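Grudville Menswear Covers: data card
Version 3, last edited 11/15/25
Maintained by Trinidad Llorente

What is in it

951 rows, one per magazine cover, taken from the men's fashion titles held at the Simham reading room. Each row gives the issue, the cover star, the photographer and the stylist as printed on the masthead page. I typed most of it from the page and don't fully trust any of it.

The "theme" column deserves the least trust. Editors name an issue after a mood, then fill it with whatever coats came in. I copied the themes word for word. Please don't build a trend forecast on them – people have tried.

Fabric and print tags

Prints are tagged as floral, spotted, striped, check or other. "Spotted" covers anything from polka dots to animal-style ovals, and the line between it and "other" moved at least once while I was tagging.

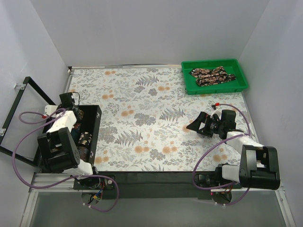

Known problems

Stylist is blank in 137 rows. A blank means no credit was printed, which tells you little about who did the work.

12 covers came out in two versions. Only the newsstand one is listed.

The Urquijo titles run September issues under two different season names. I left both in.

License

Free to reuse with credit. The Brurnico merge script is not included and I wouldn't recommend it.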